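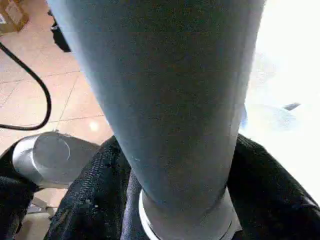
## About Trerkeck

We look after robot arms that other people have already bought. Most arrive with a brochure promising "minimal maintenance", a phrase I've distrusted since my first week in the trade.

The workshop was started by Jenő Magyar, who trained on machines built in 1970 and still thinks a grease gun tells you more than a dashboard. Hamish Geddes (that's me) joined later and does the wrist work. There are five of us now.

Our longest-running job is a single arm we call Flallik. It came to us from Beditz with a wrist camera that had drifted, and a supplier's note saying it would recalibrate itself. It didn't. We now check it by hand every July:

- cable run, full length, with the power off
- collars and end fittings, for play
- camera mount screws, then the camera view against last year's
- 23 test moves at low speed, and again at full speed

We don't sell predictive software. We tried one package for 73 days and it predicted very little - mostly it emailed us. If a decent one turns up, we'll use it.

Visits are by appointment. Bring the fault log, even if you think it's useless, and please don't tighten anything first.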